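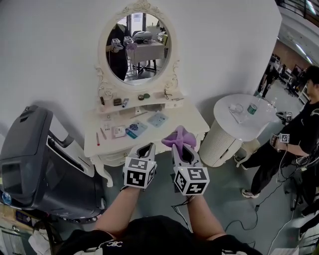

The white vanity, with the scissors at the right end of the shelf.

7/4/18

Slept badly again. Woke up scratching the backs of both knees and had to get up and run cold water over them. The left one had opened a little at the crease. Put ointment on, wrapped it, went back to bed and lay there until it got light.

The holiday means the clinic in Eynon is closed, so I can't call about the refill until tomorrow. I have maybe a third of the tube of Clolix left. The nurse told me to go easy with it behind the knees and not to use it on my face at all, and I have mostly kept to that. I used a little on my neck last week when it was bad. I will tell them when I call.

The skin has been like this since April. Before that it was only the elbows, and only in winter, and I had gotten used to it. In April it went to the knees and the neck and then to my hands, and the hands are what made me go in. I couldn't close my fingers all the way in the mornings without the knuckles splitting. The first doctor I saw, at the walk-in place in Grevow, thought it was fungus and gave me a cream that stung and did nothing. The dermatologist in Eynon looked at it for less than a minute and said eczema, and then spent a good long time asking me about soap.

The soap part has been easy enough. I switched everything over to the Nellow bar, the plain one, and the laundry liquid too. Showers are down to 5 minutes, lukewarm, and then the thick cream while the skin is still damp. I don't like the thick cream. It sticks to my shirt and I can feel it all morning. But the shins are better than they have been in months, I have to give it that. No flaking at all on the right one.

The bill from the first visit came on the same day as the ad for the furniture sale, and I threw out the wrong one and had to dig through the trash. $378, before insurance. I don't know yet what my share is. The woman on the phone said up to 30 days for them to sort it out, and to wait for the letter before paying anything. I put the bill in the kitchen drawer with the car papers.

Still waiting on a date for the patch test. They tape the panels on your back and you can't shower or sweat much until they come off, which sounds miserable in July. I asked if it could wait until fall. They said it could, but that if there's something I'm touching every day that sets this off, I would be putting up with it all summer for no reason. They also want the skin on my back clear first, and it's clear now, so I said yes. I'd like it to be one simple thing. Nickel, maybe, or something in the gloves at work.

Cotton gloves at night – tried them again last night. I had them off by the time I woke up and one was under the bed. I'll try the longer ones.

Spent most of the day inside with the fan on. Sweat makes it worse, and grass does too, so I skipped the picnic at the park and went over only in the evening when it had cooled off. Long sleeves, thin ones. A couple of people asked if I was cold. Ate a burger and some potato salad and watched the fireworks from the parking lot, then left before the traffic. They started a little after 9. My neck itched the whole way home but I kept my hands on the wheel.

Itch today, on the chart they gave me: morning bad, afternoon not much, evening medium. I am supposed to fill the chart in every night and I've missed roughly half of them, so tonight I wrote it down as soon as I got in.

For the call tomorrow: the refill, whether the knee needs something if it stays open, the patch test date, and whether I can take the allergy pill at night on top of the other one. Also ask about swimming. I forgot to ask that both times I was in. My sister's pool is open now and the kids keep asking, and I don't know if chlorine counts as a trigger or if rinsing off after is good enough.

Knee looks closed tonight. Put the cream on and left the wrap off.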